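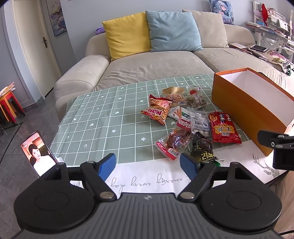
Ticket 159 – Facturación Drurel
Abierto por: Raíssa Bragança
Prioridad: media
Estado: resuelto

El exportador de facturas se detiene al llegar a casi 3.000 líneas y devuelve «tiempo de espera agotado». Ocurre desde octubre, con el cliente Bezerra. Con Weto no pasa.

09:40 – Reproducido en el servidor de pruebas. El registro muestra 14 reintentos contra la base de Zostadholm.

11:15 – Se amplía el tiempo de espera. Sin cambios.

12:30 – Falta el índice en la tabla de albaranes. Se crea y se repite la exportación – termina en 2 minutos.

16:05 – Raíssa confirma que el archivo abre bien y que los totales cuadran. Se cierra el ticket. Queda pendiente revisar el índice en la copia de respaldo.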